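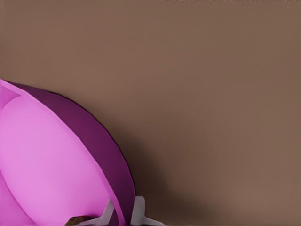 By Bautista Retamal, press office, Skatisel
Paredes, April 21, 2022

Skatisel opens its first repair and return point for household furniture in Paredes

The home goods company Skatisel has opened a repair and return point in Paredes, in the former Carkis market hall. People of the town can now bring chairs, stools, small tables and shelves which are damaged, and have them repaired for a fixed price. Furniture that the owners do not want any more can be left at the same desk without cost.

The new point has five work benches, a store room and a small shop where repaired pieces are sold. It is run by Skatisel together with Prorport, a transport firm which already collects old furniture from homes in the region.

During the test period, which began last August, the two companies received 2,451 pieces of furniture. Most of them were chairs. The most common damage was a loose leg or a broken joint, and in many cases the repair took less than one hour of work.

"We were surprised by how small the damage is in many pieces that people throw away," said Wenceslao Núñez, who is responsible for the repair programme at Skatisel. "A screw is missing, or the glue has become old, and the chair goes to the street. We want that people have a place near their home where they can ask first if it can be saved."

The fixed price depends on the type of furniture and not on the hours of work. The customer is told the price at the desk before leaving the piece. If the workshop finds later that the repair is not possible, the customer pays nothing and can choose to take the piece back or to leave it for spare parts.

Furniture from any maker is accepted. Beds, mattresses, sofas and furniture with electrical parts are not accepted for the moment. Glass table tops can be brought only if they are not cracked.

For persons who cannot carry their furniture to the market hall, Prorport offers collection from the home inside the town limits. The collection must be booked by telephone or at the desk, and it is necessary that the piece can be carried by two persons. Prorport has prepared 200 free collections for residents over the retirement age. After these are used, the normal price of the service will be applied.

The point will also hold evening classes in simple repair. The first class is about gluing and clamping of wooden joints, and the second one is about changing the seat of a chair. Materials are included in the price, and the participants can bring one small piece of their own. Places can be reserved at the desk.

Skatisel is studying if a second point can be opened in another town. "First we want to learn from Paredes," said Núñez.

About Skatisel
Skatisel designs and sells furniture and other goods for the home. It employs 200 people.

Press contact
Bautista Retamal, press office, Skatisel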